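The Sock Desk

19th March
By Tobias Park
8 min read
179 shares

My title at Lunik was Domestic Outcomes Observer. My mother told her neighbors I was in robotics. What I did was sit on a stool in the Skasgate building, with a clipboard, and watch two arms try to bring in the washing.

They had a table, a wooden rack, a pink round hanger with orange clothespins, and all the time in the world. I had until half past five.
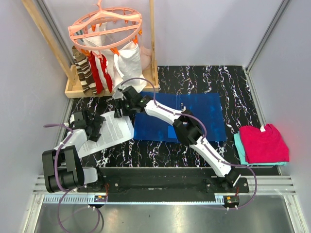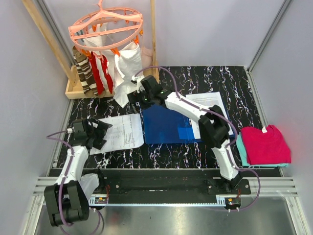
The Left One Reads

We weren't supposed to name them. Holloway, who ran the floor, said that names made people generous with the scoring. So they were Left and Right, and within a week Left and Right were names.

Right did the laundry. It came in low over the table, reached for the rack, and considered. I have known people to buy houses with less thought. Left, meanwhile, liked to hang over a printed sheet at its end of the table, like a man in a diner who has seen the check coming.

"What's Left doing?" I asked on my first morning.

"Supporting," said Holloway.

"Supporting what?"

She looked at me for a while and wrote something on her own clipboard. It had not occurred to me until then that there might be a form for me, too.

The form for them had four boxes. Grasped. Removed. Placed. Other. In February I filled in 300 of those forms, and I can tell you that the life of a towel is mostly Other. Right would get hold of a corner and pull, and the hanger would swing around, and the sock would swing with it, brown and white, brown and white, and Right would stop and wait for everything to be still again. It never got angry. I used to get angry on its behalf. I'd feel my own fingers closing on the stool.

"Squeeze the pin," I said to it once. "You squeeze the pin and the thing falls off. A child can do it."

"Don't coach," said Holloway, without turning around.

At Home, Meanwhile

I should say that I wasn't in a strong position. I lived then in two rooms in Mundbridge over a store that sold mattresses, and I owned a drying rack of my own, the folding sort, which I hadn't folded since I moved in. I didn't take laundry down. I took down the shirt I needed and left the rest up, and when the rack was bare I washed everything and started over. I had never thought of this as a failure rate.

But you can't watch a thing be scored all day and then go home and not score it. I stood in my kitchen with my coat on and looked at my rack. Grasped: yes. Removed: yes. Placed: on the floor, generally. Other: I had eaten cereal standing up and dripped on a pillowcase.

The next day I looked at the folded shirts sitting at the right side of their table, the pink one on top of the teal, tag at the collar, square as a library book, and I felt something I can only call reproached.

"Who folded those?" I asked Holloway.

"Why?"

"I wondered if it was them."

She laughed then, the first time I'd heard it. It was a nice laugh, and a longer one than I'd have liked. "I did," she said. "I fold at my desk when the network's down. Did you think it was them?"

I said of course not. I'd thought it was them for 10 days.

Visitors

Then the visitors came, four men and a woman in good coats. They had money, or they knew where some was kept. Holloway had told me to look busy, which was hard on a stool.

The woman in the best coat stood a long time with her arms folded. Right had gone up to the rack. It hung there with its little green light on.

"When will it do this in a home?" she asked.

Holloway said that depended on the home.

"Mine has three boys in it."

"Then later," said Holloway.

One of the men wanted to know whether it could do fitted sheets. I coughed. I couldn't help it. The man turned to me and asked, quite kindly, what my role was, and I told him, and he asked what, in my observation, the outcomes were.

I'd been waiting weeks to be asked. I had views on the hanger, which turned too freely. I had views on towels. I'd have said that Right was slow but didn't sulk, that it had never once stuffed a wet thing in a drawer, and that on these two points alone it was ahead of every roommate I'd had. What came out was, "It's better than me."

There was a silence. One of them wrote it down.

"He means over time," said Holloway.

What Happened to the Sock

They gave Lunik the money. I don't claim credit, though I've mentioned it in interviews since. Holloway got a bigger room and a second table, with dishes on it, and a new observer for the dishes, who wore an apron the first day and was spoken to.

My last form was a sock. It was late, and the building had gone quiet apart from the vending machine. Right went up, took hold, and pulled. The hanger came around. It waited. It pulled again, from lower down, at an angle I'd have used myself, and the pin let go.

I didn't shout. I'd like that on record. I picked up my pen and ticked Grasped, and I ticked Removed, and Right brought the sock across the table, slowly, with what I'll go on calling pride, and put it down on top of Left.

I sat there with the pen over Placed for some time.

Left didn't move. It had its page to look at. The sock lay across its wrist like a waiter's napkin, and they stayed that way, the pair of them, until I went and got Holloway out of her bigger room to ask her for a ruling.

She looked at it from both sides.

"Where do you put yours?" she said.

I ticked the box.

10 comments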